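Shop > Table & Kitchen > Cloths & Runners > Toltska Everyday Cloth

Overview Sizes Care Reviews Contact

Toltska Everyday Cloth by Festov

We have wanted to carry this one since last December, and now it's on the shelf! The Toltska is a plain cotton cloth with a dense, even weave, and it gets softer every time you run it through the wash (ours has been through plenty, and we keep reaching for it). Use it under a hot dish, over rising dough, or folded in a bread basket.

Each cloth measures 18 inches on the short side and comes in a set of 4. The hems are double stitched, with a hanging loop in one corner that's big enough for a real hook.
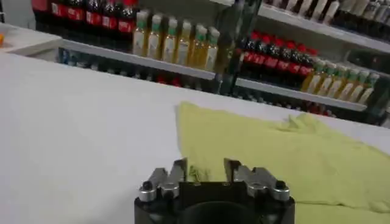
Cloth and white table.

Colors are Chalk, Rye, Anditz Blue, Moss and a lovely deep red called Were. All 5 are dyed before weaving, so both sides match. The blue is our favorite with old enamelware, and it hides coffee really well!

Care: machine wash warm with like colors, tumble dry low. Expect a little shrinkage the first time, about half an inch. Skip the fabric softener, it makes the cotton less thirsty.

Item no. 958. Sold as a set only.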